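Kagiso Msimang
@kmsimang

Bought a secondhand dining table in December and have spent most of the time since learning how to strip old varnish. Putting what I know in a thread so I can stop typing it out for people one at a time.

The table came from a house clearance in Plerholm. Extension type, two leaves, one of them badly faded from years beside a window. Paid more than I should have.

First thing I did was sand it. Wrong order. Old varnish softens with the heat from the sander and clogs the paper. I went through a whole packet on one leaf and it still looked like toffee.

Next I tried a scraper. Much better. A plain card scraper costs less than a box of decent sandpaper and you can resharpen it. Learning to turn the burr took me an evening of swearing and two videos.

If you're getting dust off the scraper, it's blunt. You want shavings.

Do the underside first. You'll make your mistakes there and you'll find out what colour the timber is before you commit to anything on top.

Someone asked about chemical stripper. I used it on the legs only, because they're turned and a flat scraper is no good in the grooves. Outside, gloves, old toothbrush, string pulled back and forth in the tight bits.

There was a number pencilled under the top, 1419. No maker's name. If anyone knows old Khumalo furniture and whether they numbered things that way, I'd like to hear from you. The seller thought it was theirs but had no paperwork.

Water stains: most came out with the scraping. The black ring near one end didn't. That's iron in the water reacting with the tannin, and oxalic acid will lift it. Wear a mask when you handle the powder and rinse well afterwards.
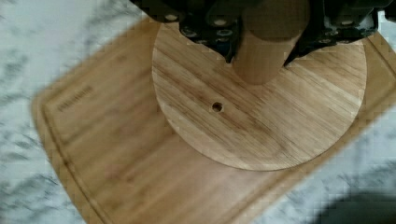

Then leave it alone for a couple of days. I put oil on too early the first time and got a cloudy patch I had to scrape back again.

Finish is plain hardwax oil, two thin coats, wiped off hard. I know some of you prefer poly. We eat at this table every day and I want to be able to patch one spot without redoing the lot.

Grit, for those who asked: scraper, then 120, then 180, stop. Going finer made the oil sit on top and stay tacky.

The faded leaf still doesn't match. It's closer than it was. My neighbour reckons a year of sun will even it out, so I've left that leaf in and facing the window.

Chairs are next. Six of them, all wobbly. Separate thread when I've got the old glue out of the joints.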